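**Pre-run checks, wrist camera arm, Breltdale flat (October, bar and handle set)**

Filled in by Sarahí Carrillo, read over by Snežana Janevski

- [x] Stop button tested from both sides of the bench. Lovely crisp stop!
- [x] Wrist camera lens wiped
- [x] Gripper screws checked by hand. *One was a touch slack, now nipped up.*
- [x] Cable has slack through the full turn of the wrist
- [ ] Floor tape renewed. *Still the old tape, curling by the door. Please do this before the Olvera lot visit.*
- [x] Speed limit set to slow for approaches
- [x] Disk space for 400 examples

**Comments**

We're at 42 good approaches to the bronze bar and I'm really pleased with them. Shiny dark metal is just what the Ulus set was short of (all those matt handles!), so please leave the reflections alone and don't dull the bar with spray.

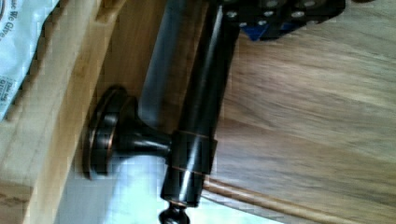

Keep fingers off the bar while the arm is live, even to straighten it. Press stop first, then reach in.

Snežana: agreed on all of it. Mark failed grasps as failed and keep them, the model learns from those too. Tudwood want 1000 in total and I think we'll get there!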